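Wednesday, July 9, 2025

Late start, Sostside truck stuck behind the hauler at the gate. Teodor had the Kolar car on the scale pad by the time I got in. Left rear still heavy. Took two rounds out of the spring, better, cross wieght closer to where Chantal wants it for the short track.

Engine on the dyno before lunch. Ran 30 minutes at temp, no leaks. Oil pressure dipped once at the top of the last pull — want to see if it does that again before we blame the pump. Pulled the filter and cut it open, clean.

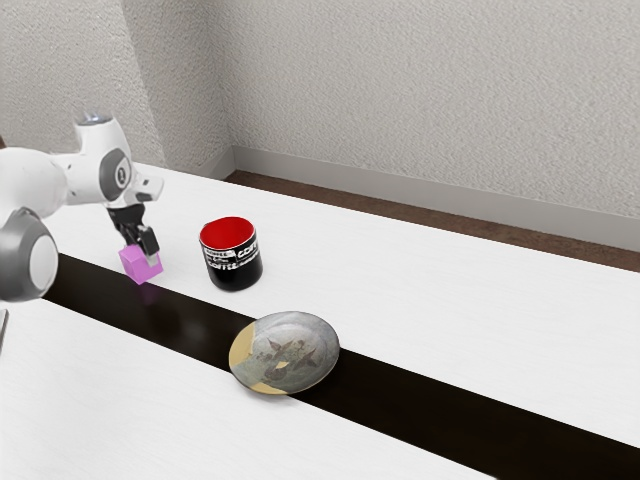 Mancuso shocks came back from the rebuild. Rebound on the right front still softer than the sheet says, same as in January. Teodor wants to send it back. I say run it Saturday and see what the driver thinks, we dont have a spare anyway.

Brake ducts: new hose is 10 inches too short on the left. Reordered. Old one taped up for now.

Chantal Kowalchuk called re the Mumareo decals, they want the door number moved back. Told her 224 stays where it is until tech says otherwise.

To do tomorrow — toe check, bleed fronts, swap gear, find the good torque wrench (who had it??).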